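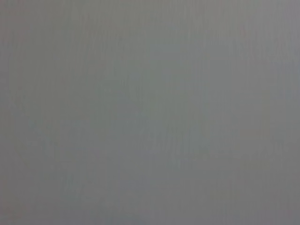 Grolten Salt Works open day, 19 January 2020

I've driven past the sign for Grolten so many times on the way to my aunt's, and I'd always assumed it had shut years ago. Then a leaflet came through the door saying they were letting people in for the day, free, with soup! So off I went with two layers of socks and a flask, and my sister came along because I'd promised her lunch in Plimness afterwards.

Parking is in the field behind the boiling house and it was very, very muddy. If you go to the next one, wear wellies and carry your decent shoes in a bag. We queued by the gate for a bit, got given a paper wristband each and were put in a group with a family from Lomell and a couple who'd done the tour the year before and liked it enough to come back (a good sign, I thought).

First you go down to the sluice. This is where they let the sea in at high tide, into a long settling pond, and our guide told us it sits there until the silt drops out. She had a lovely dry way of talking and clearly knew every plank of the place. The wind was horrendous, though, and I missed at least half of what she said about the old windmill pump. I did catch that there used to be seven pans working here and that they now run two. The brick bases of the other five are still out on the marsh with samphire growing between them in summer.

Then into the boiling house, and oh, the warmth. My glasses went instantly. It's one big room with a slatted roof to let the steam out and a great shallow pan down the middle, and you walk along a raised walkway on one side with a handrail that's furry with salt. Everything in there is furry with salt, including the clock. The guide said they bring the brine up slowly and then hold it just short of a simmer, and the crystals start as tiny floating squares on the top, get heavier, and sink. I could have watched that all afternoon. One of the little girls in our group asked if the fish got cooked and was told, very seriously, that there's a filter.

They rake it out by hand with long wooden rakes. We were allowed a go on a practice tray and I was hopeless. You have to pull towards you without breaking the flakes, and mine came out looking like something you'd put on the drive. My sister was annoyingly good at it.

After that there's the drying room (hot, small, smells a bit like a beach hut) and the packing bench, where two people were filling pots and weighing each one. A batch makes 300 pots on a good day. I asked what happens to the fine stuff that's left at the bottom and it goes to a bakery in Lomell, who use it in their rye loaf. I bought one of the loaves in the shop and it was gone by the next morning.

The bit I hadn't expected to enjoy was the little museum upstairs. It's 396 photographs and bills and letters from the Mtshali collection, on loan until the end of February, all to do with salt making in different parts of the world. Some of the wage books are fascinating, with whole families listed on one line and fines for being late. There's a bench up there and a heater, and I think half the people on it were there for the heater. The labels are in rather small print and hung quite low, so take your reading glasses if you need them.

Soup was leek and potato, served in mugs from a hatch by the office. No salt on the tables, which made everyone laugh. They did have a tasting board with plain, smoked and seaweed, and cubes of cucumber to try them on. The smoked one was my favourite by miles and I came home with two pots of it, £5 each, plus a plain one for my aunt.

A few grumbles. Only two loos, and the queue for them went past the hatch and got muddled up with the soup queue. The walkway has steep steps at both ends, so it wouldn't work for a pushchair or anyone unsteady, and the leaflet really ought to say so. The shop took cash only when we were there as the card machine had given up.

We never did get to Plimness for lunch. By the time we'd scraped the mud off and found the car it was getting dark, so we had chips in a lay-by, with a pinch of the smoked on top. They're hoping to do another open day in the summer, when you can walk out to the old pans at low tide, and I've put my name on the list by the till.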